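The Lernden Bequest

Under the terms of the Lernden bequest, the contents of Room 28 were to be inspected once in each year and left as they were found. Mr Apostolos Kontogiannis had carried out the inspection on behalf of the Grosby Institute for long enough that his reports had come to resemble one another closely. The shelves were in order. The window was secure. The blocks were in their line.

On the morning of the April inspection he was accompanied by his successor, Mr Thodoris Christodoulou, who had read all the reports and wished to know what the line was for.

"The deed refers to it as the arrangement," said Mr Kontogiannis. "Clause five. It is not otherwise explained."
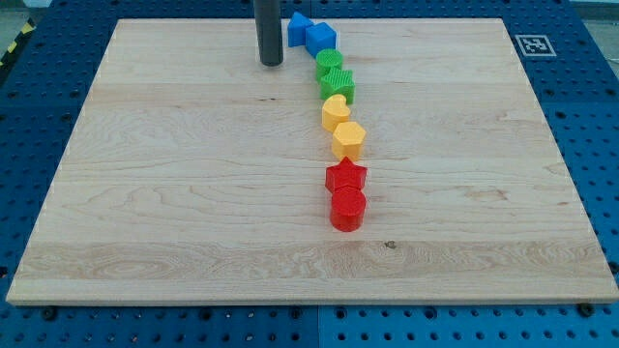
The arrangement on its board, Room 28.

Mr Christodoulou bent over the table with his hands behind his back. He observed that the colours went in pairs, with blue at the far end and red at the near one, and that the line curved a little on its way down. He asked whether the curve was mentioned in the deed.

It was not. Mr Kontogiannis consulted the file, which ran to 344 pages, and found a letter from the late Miss Lernden to her solicitors at Drirnamus. She had written that her brother set the pieces out on the last evening he spent in the house, beginning with the blue triangle, and that he had been called away to the telephone. She did not say whether he had finished.

"Then there may have been more to come," said Mr Christodoulou.

"The Institute has taken no position on that."

They completed the form together. Under Remarks, where the older man had always written None, the younger held his pen for some time. At length he wrote that the green star stood directly in front of the green cylinder, and signed his name.

Mr Kontogiannis read the entry twice and countersigned it. Then he went to see to the window.

Contact the Editor | © Moschos Quarterly, 15 Dec 2021 | Back to top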